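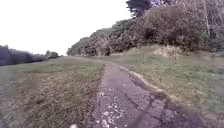 Altham path camera and Drondport controller: review

5 min read

I build and run small wheeled robots that follow footpaths, mostly for carrying sensors around a site. For the past two years I've used a Carbone camera on the front and a homemade controller behind it. The Carbone is a decent camera, but it was made for indoor use and the software for finding a path is something I had to patch together myself. In October I bought the Altham camera and the Drondport controller as a bundle and put them on my Girnero base, which is a four-wheel platform with a flat deck and plenty of bolt holes.

What you get

The box has the camera, the controller, a short cable, a clamp mount and a card with a web address on it. There is no printed manual. The online one is fine once you find the right version -- there are three, and the first one that comes up in a search is for the older controller.

The camera clamp fits the Girnero deck rail without an adapter. I set it at 41 cm above the ground, tilted slightly down. The manual says to go higher, but my base gets wobbly with a tall mast on it.

Setup

Setup took me 53 minutes, most of it spent on a firmware update that stalled once and had to be started over. After that, the calibration is simple. You drive the robot forward by hand for a few yards, turn it, drive it back, and press save. The Carbone needed a printed checkerboard and an afternoon.

One complaint: the controller forgets its Wi-Fi settings if you pull the power before shutting down. It did this to me twice.

On the path

I tested on an old paved path through grass. Part of the paving is badly cracked, with white specks across part of it and turf built up along one side. It's a harder test than a clean sidewalk, and I wanted that, as my old setup tends to read a dark crack as the edge of the path and steer away from it.

The Altham did better. I made 40 runs in total, split evenly between the two cameras, all with the Drondport doing the steering so that the comparison was fair. With the Carbone I had to grab the remote on 11 of my runs. With the Altham I had to do it on 4. Three of those were at the same bend, where the grass has crept over the paving and the edge is hard to pick out even standing up. The other one was in shadow.

Scattered debris was the thing I worried about most. Pale gravel and dry leaves break up the surface, and a camera that goes by color alone tends to lose the path in them. 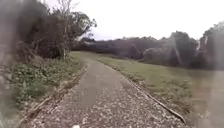 The Altham slowed down over the messy patches and kept going. It seems to put a lot of weight on long straight lines, so wooden edging helps it a great deal. Where there was edging on both sides it held the middle of the path well, and I turned the speed limit up a notch. The Carbone also did its best work there, though it still wandered a little from side to side.

Flat, overcast light suited both cameras. I have less to say about bright sun. The one sunny morning I got out, the Altham washed out when pointed toward the light and took a few seconds to recover.

Other notes

The lens picks up smudges easily and there is no hood. Carry a cloth.

The Drondport runs warm but never shut down on me. Its log files are plain text, which I like, and you can change the steering gain from a phone. Changing anything else means plugging in a laptop.

Battery use on the Girnero went up a bit compared with my old controller. I didn't measure it closely.

Should you buy it?

If your robot stays indoors, no. The Carbone costs less and does that job. For outdoor paths, the Altham is the better camera and I'm leaving it on. The Drondport is good enough, but I'd buy it only with the bundle discount. At full price I would expect it to remember the Wi-Fi password.

I'll be running the pair through the winter and will add to this if something breaks.

Get new reviews by email. Enter your address to join the newsletter. Unsubscribe at any time.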